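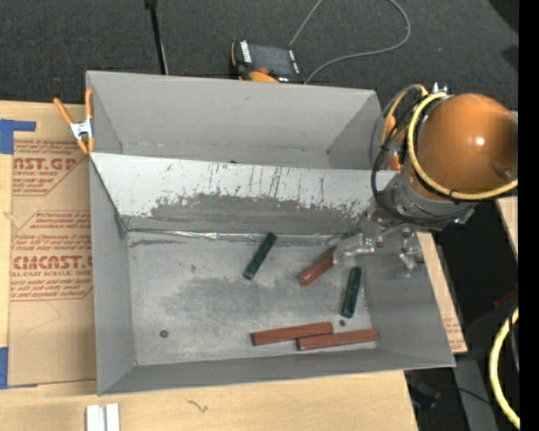 Cuaderno de la celda 2, marzo, primera hora de la mañana

Bueno, seguimos con las barras. Ayer me fui a casa con la sensación de que íbamos fatal y hoy, repasando el registro con un café delante, resulta que no tanto. El objetivo que acordamos con los de Anham son 4,000 agarres etiquetados antes de pasar al segundo juego de piezas, y al ritmo que llevamos sale, siempre que no perdamos otra tarde entera con la calibración (no quiero ni hablar de la calibración).

Lo de hoy: tanda de barras verdes y marrones mezcladas, pocas piezas, sobre el suelo del compartimento grande. Había dudas sobre si merecía la pena grabar con tan pocas. Yo creo que sí, y mucho. Con el cajón lleno el brazo casi siempre encuentra algo que enganchar y el modelo aprende a ser vago. Con cinco barras sueltas tiene que decidir de verdad el ángulo, y si una está pegada a la pared derecha, pues a pelearse con la pared, que es exactamente lo que falla en Trukden cada dos por tres.

La barra marrón que queda en diagonal entre las dos verdes es mi favorita de la mañana. Accesible por los dos lados, sin vecinas encima, una delicia. Las otras dos marrones, las de abajo, casi tumbadas y una con la punta justo debajo de la de su compañera, son otra historia: ahí el dedo tiene poco sitio y la red propone unos agarres rarísimos. Las he marcado como «difícil» en la hoja, por favor, que nadie las cambie a «normal» sin avisar, que luego no me cuadran las proporciones.

Ojo con las cosas pequeñas. Hay una tuerca (o arandela, no me he parado a mirar) en la parte izquierda del suelo. De momento la dejo. El segmentador de Dramimer la cogía como pieza en la versión anterior y me interesa saber si la nueva también pica. Si alguien la saca, que lo apunte con la hora, que si no me vuelvo loco comparando episodios.

El suelo del cajón está cada vez más rozado, y la parte baja del separador ya tiene una mancha oscura enorme con los bordes comidos. Pregunté en el canal si convenía cambiarlo y la respuesta corta fue que no: queremos variedad de fondo. Me parece bien, pero entonces hay que guardar también una serie con el cajón nuevo de Eskildsen cuando llegue, porque si todo lo que ve el modelo son estas mismas rayas va a acabar aprendiéndose las rayas. Ya nos pasó en enero con una pegatina. La cinta metálica de la junta también me preocupa un poco, está arrugada y brilla, y los brillos en la nube de puntos salen como agujeros. Pendiente de mirar con el filtro desactivado.

Cosas de procedimiento, que ya lo hemos hablado pero lo dejo escrito:

Cada serie son 100 intentos. Los fallos se guardan igual que los aciertos, ¡no se borran! He encontrado una carpeta de la semana pasada sospechosamente limpia y me temo que alguien la «ordenó» con buena intención. Un agarre que resbala nos vale casi más que uno bueno.

Entre serie y serie, remover las barras a mano, sin colocarlas bonitas. Se nota muchísimo cuando las colocamos nosotros: salen todas paralelas, parece un escaparate.

Los dedos translúcidos, limpiarlos al empezar el turno. Con el paño, nada de alcohol.

La pinza naranja de la esquina no se mueve. Si hay que moverla, se repite la referencia del cajón, que son 4 minutos, y tan contentos.

Dudas que me quedan para la reunión: si etiquetamos por color o solo por «barra» (yo iría a «barra» y el color como atributo aparte, que el verde y el marrón con poca luz se me parecen hasta a mí), y qué hacemos con los agarres en los que el dedo toca primero la pared y luego la pieza. Ahora mismo van como válidos si la barra sube, pero a los de Trukden no les va a hacer ninguna gracia.

Para la tarde: otra serie igual pero con una barra verde metida en la esquina de la izquierda, donde el separador. Y revisar el espacio en disco, que vamos por el 80 y pico... bueno, que vamos justos.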